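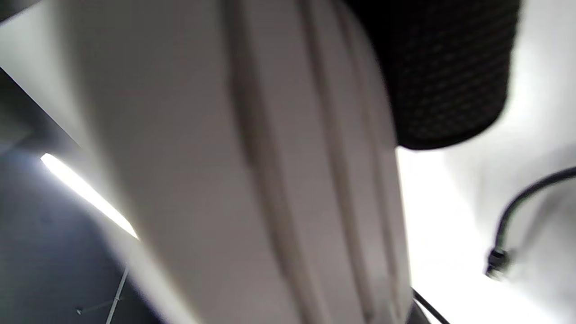
What stopped the Villora cell in February? A grip fault: the force reading on one finger drifted, and the controller went on closing after contact.

4.2 Grip fault

Of 516 logged cycles, 60 ended in a protective stop. The router casing in Figure 3 has antennas on hinges, and most stops came while one of these was being turned.

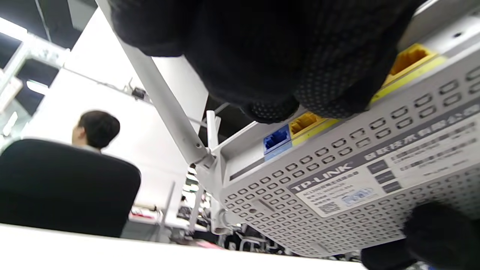 Figure 3. Router held in gloved hands, underside outward.

Re-zeroing the sensor before each grasp removed the drift but lengthened the cycle. The stop threshold was left unchanged.

© Varnwood Automation Papers | Contact | Back to top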